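Materials and Surfaces, Unit 5
Boards, benches and other flat things
Course handout, revised 14th December

Bring this with you to the shop session. It replaces the June version, which repeated a few claims about wooden boards that I no longer want to teach without a warning attached.

What a board is supposed to do

A loose board on a bench has a dull job. It gives you a surface you can scratch, stain and swap out, so the bench underneath stays fit for use. Suppliers prefer to talk about stability, warmth and natural character. Read the Verix leaflet in your folder and underline every statement that could be checked with a straightedge or a scale. Most of you will underline very little. "Stays flat for life" can be tested, at least in part. "Brings calm to the workspace" can't, and it gets the bigger type.

Claim one: maple doesn't move

It does. All wood takes up moisture from the air and gives it back, and it swells and shrinks more across the grain than along it. Maple is hard and wears well, and people slide from there to the idea that it must also hold its size. Hardness and movement are separate properties. A hard board can cup as badly as a soft one if one face dries faster than the other.

Claim two: joined planks beat a single wide piece

Sometimes. Gluing up narrower planks lets the maker choose straighter stock and spread the movement out. The Hotilano catalog says a seamed board "cannot warp," and that is too strong. The result depends on how the planks were cut, how dry they were at glue-up and how the finish was applied. A seam tells you two pieces meet. It says nothing about the quality of the glue line.

Look at the board below with that in mind. The seams are faint and run lengthwise, and it would be easy to take them for part of the grain.

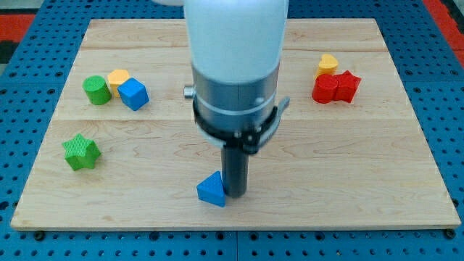

Fig. 1. Maple board on a blue perforated work surface. Note the small dark feet or spacers at the two near corners.

The bit of height at the corners matters more than the pale, wavy grain that catches the eye first. Lifting a board lets air reach the underside, and both faces then have a better chance of drying at the same rate. It also brings a problem that leaflets leave out — a raised board can rock. Press each corner in turn before you trust one. If it moves, check the surface beneath before you blame the wood.

Claim three: a perforated surface is always better

The Bretach brochure lists 3,594 uses for a grid of holes. I stopped reading at 33, by which point several were the same use under a new name. A regular grid is handy for lining things up and, with the right hardware, for fixing them down. It also swallows small screws. And a board simply laid over the holes is held by its own weight and some friction, whatever is printed on the box.

For the session

Work in groups of 2. Each group gets one board from the Tokgöz rack.

Lay a straightedge along the grain, then across it, on both faces. Write down where light shows through.
Find the seams by eye, then by fingertip. Mark any place where the two disagree.
Weigh the board and record the room humidity from the wall gauge. We repeat both at the end of the unit.

Hand in your readings with the leaflet you underlined. Leave the feet on when you put the boards back.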